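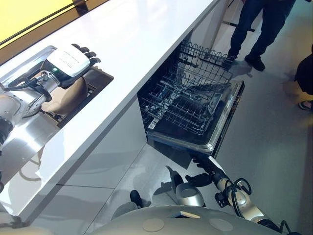

My project for the second half of the course was to collect examples of a robot loading a dishwasher, so that a learning system could be trained to do the job without me. The plan, written in February, asked for 200 complete examples. I have 107. What follows is mostly an account of the gap. The task was split into two halves, because the robot has two hands and it seemed rude to leave one idle: the left deals with whatever is in the sink, such as the beige bowl, while the right sees to the dishwasher door. In the plan these were two separate skills, each with its own tidy folder. In practice a person steering both arms at once does them in a muddle, and the folders had to be merged.

An example, for our purposes, runs from the first movement of either arm until the item is in the rack and both hands are clear of it. Each one stores the joint positions, the views from the head and the wrist, and a short label typed by whoever was steering. The labels were meant to come from a fixed list of 6. I later found entries reading "fine", "finr" and "bowl again". These have been corrected by hand, by me, over an evening I won't get back.

Recording went through Nikoma, the department's logging program, which has one great strength – it never loses a file – and one weakness, that it never tells you where it put it.

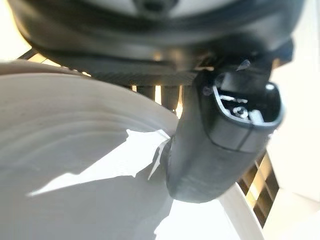
Page last changed: 2022-11-05

Bowls were the hardest items by some distance. A plate can be pinched almost anywhere along its edge, but a bowl offers a curved rim, and a thick, blunt finger resting on that rim covers up the very bit you want to look at. From the wrist view you get a great deal of housing, a great deal of white bowl and not much idea of where the rack is. Strong light makes it worse. A bright patch on a white surface has a crisp edge, and so does a rim, and our first trained model (named Plelletine, after a long meeting) was quite willing to reach for the wrong one.

I tried two cures. The first was to record bowls only under dull light, which gave lovely even pictures and a model that was helpless on a sunny morning. The second was to leave the light alone and record more bowls. This is duller to do and duller to write up, but it is the one I would recommend.

Roughly 30 examples were thrown out before the final count. Most had a pause in the middle where the person steering stopped to think. The system learns from pauses as eagerly as from anything else, and Plelletine picked up a habit of hovering over the sink like a guest who hopes someone else will wash up. Trimming the pauses by hand was slow, so I wrote a small script, Brarkaditz, which finds stretches with no arm movement and marks them for checking. It also marks very careful movements, so the checking still has to be done.

Still to do: cutlery (not started), glasses (started, regretted) and a fair test on items that were never in the training set. The cleaned examples are in the Khosravi store under the project folder, along with the label list and a note on which bowl recordings have strong light in them.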